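**Zwischenstand Lesepaten Fosside, 29. März 2022**

Liebes Team von Greltton,

das Vorlesen läuft wunderbar! Seit Dezember kommen 22 Kinder regelmäßig in die Bücherei, und etwa 600 Bücher sind inzwischen neu eingebunden. Masaru Kudo liest jetzt auch auf Japanisch vor, da ist es mucksmäuschenstill.
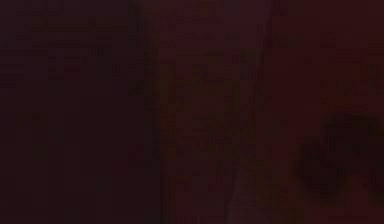
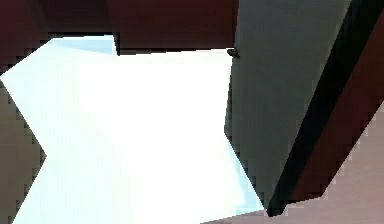 Von den bewilligten 2.000 Euro sind noch 500 übrig. Davon möchten wir gern Hörbücher kaufen – die Kinder fragen ständig danach! Offen ist die Sommerlesung in Zapata, der Saal ist angefragt.

Herzliche Grüße aus Fosside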